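A Sunday at the Praltham Range Open Day

I wrote last winter that I wanted to visit more ranges before I renew my membership anywhere. The open day at Praltham was the second on my list, and I went there with my wife, who does not shoot, and my brother-in-law, who shoots much better than me. We arrived a little after nine. The sign on the main road is small and we drove past it, so if you come from the Catham side, turn left directly after the feed store and follow the gravel.

First, the practical things. Entry was free, parking was free, and you signed one form at the gate. The form was two pages and a lady stood there to be sure that we read both. I liked this. In the place where I learned, you got a pen and a smile and nobody looked if you turned the page. After the form they gave us a paper wristband. Yellow was for people who only watch, green was for people who had finished the safety talk. Without green you did not pass the second fence.

The safety talk

The talk took twenty-five minutes and it started again every half hour in the clubhouse. I have heard the four rules many times, in two languages, and I thought I would be bored. I was not. The instructor spent most of the time on what to do when something goes wrong: a round that does not fire, a hot case that falls inside your collar, a person next to you who turns around with the gun in hand. For the hot case he made everybody stand up and practice. You keep the muzzle down the range, finger off the trigger, put the gun down, and only then you dance. People laughed, but I have seen a grown man swing a pistol across three lanes for this same reason, and I did not laugh so much that day.

He also explained the commands they use. At Praltham a cease fire can be called by any person, also by a visitor, also by a child behind the fence. All must stop at once and no one will be angry if it was a mistake. I asked him if it happens often. He said a few times in a month, mostly for a deer.

My wife asked the best question, I think. She wanted to know what happens if somebody doesn't listen. The answer was short: one warning for a small thing, and for pointing a gun at a person there is no warning, you pack and go home.

The rifle side

The outdoor rifle range goes to 200 yards. There are covered benches on a concrete floor, and the berm behind the targets looks high and well kept. Between the lanes they have put heavy dividers, which I know some shooters do not like, but the hot brass stays with its owner. Two safety officers walked behind the line the whole morning. They wore orange vests and they did not stand and talk together, as I have seen in other places.

During the cold line, when people walk forward to change targets, everyone must step behind a red stripe and keep hands off the benches. A flashing light is turned on at the same time, and it stays on until the last person is back. My brother-in-law forgot and reached for his hat, which was lying beside a rifle. He was told, politely and loudly, to step back. He has talked about this hat since then.

Visitors could fire ten rounds of .22 with an instructor for a small payment, which covered the ammunition. I waited for maybe forty minutes. The line was long but they did not hurry anybody, and a boy in front of me who became nervous was allowed to stop after three shots and come back later.

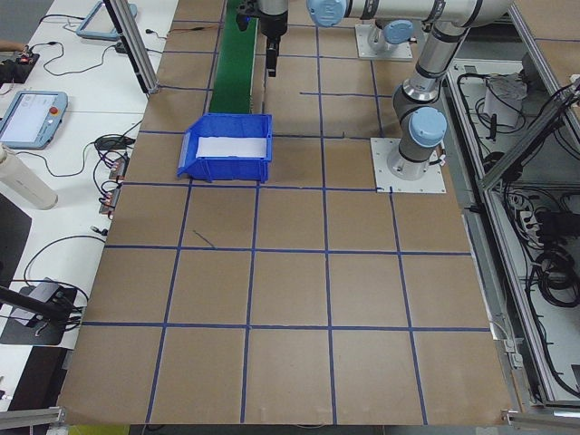 My own ten rounds were not special. Seven were where I wanted them and three were low to the left, and the instructor told me I was squeezing with my whole hand. This is what the instructor in my country also told me, many years ago, so at least I am stable.

The indoor pistol lanes

After lunch we went inside. The indoor part is newer, and you can feel it. The air moves from behind your back toward the targets, strong enough that a paper on the bench wants to leave. They are proud of the ventilation and they have reason. In the old basement range where I began, I could taste the smoke when I came home, and at that time we did not speak about lead at all. At Praltham there is a sink with special soap at the exit and a sticky mat for the shoes. A sign asks you to use cold water first. Food and drink are not allowed past the door, not even a closed bottle.

We had to wear both plugs and muffs inside. If you did not own them, you could borrow muffs at the desk, and they were wiped down after each person. My wife stayed behind the glass and said it was loud also there.

One thing I did not like so much: the light in the lanes nearest to the wall is weaker, and the target carrier in the last lane stopped halfway twice. The officer closed this lane and moved the shooter to another. It was handled well, but it should work on a day when you invite the public.

Tables and sellers

There were some tables in the hall beside the clubhouse. A small shop called Jimdale had safes and cable locks, and they showed how to open a cheap lock with a piece of metal in a few seconds. It was not comfortable to watch, as I have the same lock at home. I had, I should say. I bought a better one the next week. At another table, Khasawneh Leather was showing holsters, and the man was patient with my questions about left-hand models — there was one, and it was brown, and too expensive for me.

The coffee was weak. The sausages were good and they were finished by one o'clock, so eat early.

Membership

The board by the entrance said the club has 157 full members now and takes new ones two times a year. The next intake is in February. You need to come to three supervised sessions before they vote about you, and you must do the safety talk again each year, even if you have shot all your life. Some visitors near me complained about it. For me it is a point in favor. I know how quickly I become lazy with a thing that I do every week.

I have not decided yet. The drive is fifty minutes from our house, and the range nearer to Catham is half of that, but there I have twice seen people handle guns when others were down at the targets. I will visit one more place in the spring and then write again. If somebody has been at Praltham on a normal weekday evening, please leave a comment and tell me how full the rifle benches are after six.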